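4. Measuring and taking the powder at home

4.1 What the households were given

Each of the 96 households received one 260 g tub of Romano, an unflavoured psyllium husk powder packed by Kurer and sold mainly by post. The tub came with its usual label and its usual scoop. We added nothing to the parcel except a record card and a return envelope. The label asks for one level scoop, stirred into 400 ml of water and drunk at once, before the main meal. It gives the serving by weight as well, in smaller type on the back, below the ingredients.

Households in Macedo were recruited through two pharmacies, and those in Bosiria through a weekly market and a notice at the health centre. The person who took the powder filled in the card. Where two people in a household took it from the same tub they used separate lines, and we treat them as separate users below. Nobody was asked to change what they ate, and we did not weigh participants at any point. Body weight is the usual outcome in studies of bulking fibres, but our interest was in the serving itself: how much powder went into the glass, and with how much water.

4.2 Level and heaped scoops

At the first home visit the user was asked to prepare a serving as on any other day. The fieldworker weighed the powder on a pocket scale before the water went in, then measured the water. The order matters. In our pilot we tried weighing the full glass and subtracting, and the result depended too much on what had been left on the spoon.

Most users heaped the scoop. The commonest habit was to push it down into the powder, lift it out and tap it once on the rim of the tub, which settles the husk and leaves a low dome above the edge. A smaller group levelled it with a knife or a finger. A few had put the scoop aside and were using a tablespoon from the kitchen drawer, either because the scoop had sunk to the bottom of the tub or because they found it too small to hold. Tablespoon servings were the most uneven of all, and the same person could prepare quite different amounts on the first and second visits.

The weight printed on the back of the label was not used by anyone we visited. Several users had not noticed it. Those who had noticed it said they owned no scale that would show so small an amount, or that they kept one only for baking and did not want to get it out every evening.

4.3 Water

Water was the weaker point. Romano thickens quickly, and the label's 400 ml is more than an ordinary kitchen glass will hold. Users dealt with this in different ways. Some stirred the whole serving into one glass and drank a second glass of plain water afterwards, which comes close to the instruction. Others took the single glass and stopped there. In Bosiria a number of older users stirred the powder into yoghurt or soup and drank nothing with it at all.

This last habit deserves more attention than it has had. The advice to take psyllium with plenty of fluid is there for safety as well as comfort, and a user who leaves the water out is taking a different product from the one described on the tub. We told the users concerned about the label wording at the end of the first visit. Their later records are therefore left out of the comparison of water volumes, though they are kept in the comparison of powder weights.

Figure 2. Open computer tower with an empty processor socket.
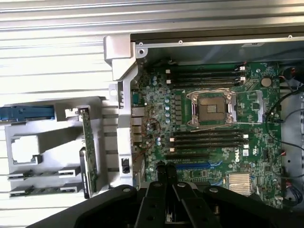
One user in Macedo told us that she had read the instruction about water many times and had always taken it to mean the whole day's drinking. She had been stirring the powder into half a cup and then counting her tea and coffee towards the rest. When the fieldworker read the sentence aloud, she said, "It should say in the same glass, then, if that is what they want." Her reading is a reasonable one. The words "with" and "400 ml of water" stand on separate lines of the label, with the company's address between them on the older tubs.

4.4 Time of day

The label says before the main meal. In Macedo the main meal is usually eaten in the evening, and most cards there show a time between six and eight o'clock. In Bosiria it is eaten at midday, when many users were at work and the tub was at home. Those users moved the serving to the evening, or to breakfast, or skipped it on working days. Skipped servings were recorded more often there for this reason, and we would not read the difference as a sign that people in Bosiria were less willing to take the powder.

Cards filled in at one sitting were a problem in both places. They are easy to recognise – the same pen, the same slant, every time rounded to the hour – and we marked them on receipt. They were used for the questions on taste and texture but not for the timing of servings.

4.5 Limits of the home visits

A person who is being watched will take more care than usual. Some users read the label through before starting, which they said they did not normally do. The servings we weighed are therefore likely to be closer to the instructions than those taken on other days. The amount left in the tub at the second visit gives a partial check. It was not possible to use it in every household, as some tubs had been shared with visitors or used in baking, and one had been tipped out and replaced by its owner after it got damp.

We also have no measure of how thick the drink was when it was swallowed. Users who stirred and then answered the door, or finished laying the table, were drinking something much closer to a gel. The card had a space for remarks, and standing time came up there often enough that a later version should ask about it directly.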